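Print this page | E-mail this chapter to a colleague
Filed under: Household Skills > Storage and Sorting > Textbook Extracts

Chapter 3
The Bin

Every home has one. It may be a drawer, a basket at the foot of the stairs, or the back seat of a car, but somewhere there is a container into which things go when the person holding them has run out of ideas. In this book we call it the bin, whatever it is made of, and we treat it with more respect than it usually gets.

Chapters 1 and 2 dealt with shelves and with hooks. Both are honest kinds of storage. A shelf shows you what is on it, including the dust, and a hook holds one coat well and four coats badly. A bin makes no such confession. It has walls, and walls are wonderful for morale. You can put a cereal bowl, a bicycle pump and an unpaid parking ticket in the same bin, step back a pace, and see only a tidy rectangle.

By the end of the chapter you should be able to explain why a bin fills faster than it empties, choose a size of bin for a given job, and empty a mixed bin onto a table without simply moving the problem to the table. The third of these is harder than it sounds, and most readers will need to do it more than once.

3.1 How things get in

Consider the household in the Brallon study, which will be familiar to readers of the previous chapter. Over one August the family agreed to write down every object that went into the bin by their kitchen door, and every object that came out. The final tally was 386 in and 78 out. The family was surprised. The people who had designed the study were not, having bins of their own.

Part of the difference is easy to account for. Putting a thing into a bin takes one motion and no thought. Taking it out means looking for it, moving whatever has landed on top, and deciding where it should live instead. People who are carrying groceries do the first kind of job all day long. They save the second kind for a weekend, and then it rains, or it doesn't rain and they go out.

There is also the matter of company. A lone object in a bin looks lost, and somebody will usually rescue it. Two objects look like the start of a collection. After that the bin has a purpose, at least in the eyes of everyone walking past, and they contribute freely. We will call this the welcome effect. It works on adults as well as on children, and it works especially well on adults who have just told the children to tidy up.

3.2 Size, shape and material

The common advice is to buy a bigger bin. Stores give this advice a good deal. A bigger bin does hold more, but it holds it deeper, and depth is where objects go to be forgotten. The bottom layer of a deep bin is a kind of museum, with no opening hours and no labels.

For mixed household goods, the authors of this book prefer a low, wide bin with straight sides. You can see most of what is in it from above, and you can reach the bottom without putting your shoulder in. Sloping sides look smart in a catalog, but they steal floor space inside the bin and send round things rolling to the middle, where they gather under everything else.

Material matters less than people think, with one exception. A hard floor in a bin is easy to wipe, and it will scratch. Scratches do no harm to the contents and should not be mistaken for neglect. In the Ngcobo exercises at the end of this chapter, you will be asked to look at the wear inside a bin you use every day — most students find they had never looked.

Color is a question of taste, although a bin the same color as its usual contents is asking for trouble. Black socks in a black bin can stay there for a very long time.

3.3 Round things and awkward things

Boxes behave well in bins. So do books, provided you don't mind reading the spines sideways. The trouble comes from everything else, and in a kitchen nearly everything is everything else.

Bowls are the chief offenders. A bowl takes up room like a solid object but acts like a second bin, and small things fall into it and settle down. Once this has happened you no longer have a bowl in a bin. You have a bin in a bin, with its own bottom layer, and the person looking for the bottle opener must now search both. Turning the bowl upside down stops the collecting and makes it wobble. You may take your pick. 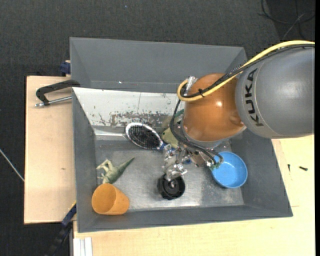

Figure 3.1. A bin in use, with a blue bowl. Note the scuffed metallic bottom and the brighter worn area toward the front.

Figure 3.1 will be useful when you come to the section on wear. Compare the gray bottom of the bin with the one you have at home, and mark on a sketch of your own where the surface has changed most. A pencil is fine. Neatness earns no extra credit.

Cords, straps and long handles make up the other difficult group. They hook onto their neighbors, so that lifting out a whisk brings up a phone charger and, with luck, the scissors you replaced last spring. The Skisura method, which we take up in 3.5, deals with these by giving them a container of their own before anything else is sorted. The rival Mirance method leaves them until last. Supporters of each have strong feelings about the other, and a student who wishes to have a quiet lunch should avoid bringing it up.

3.4 Before you begin

Choose one bin for the work in this chapter. It should be a real one, in use, and a little embarrassing. Do not tidy it first. Every class has a student who tidies it first, and that student learns very little and has a lovely bin.

Clear a table or a stretch of floor large enough to spread the contents in a single layer. Have a damp cloth ready, and a bag for trash. Tell the other people in your home what you are doing — otherwise they will see an empty bin and put something in it.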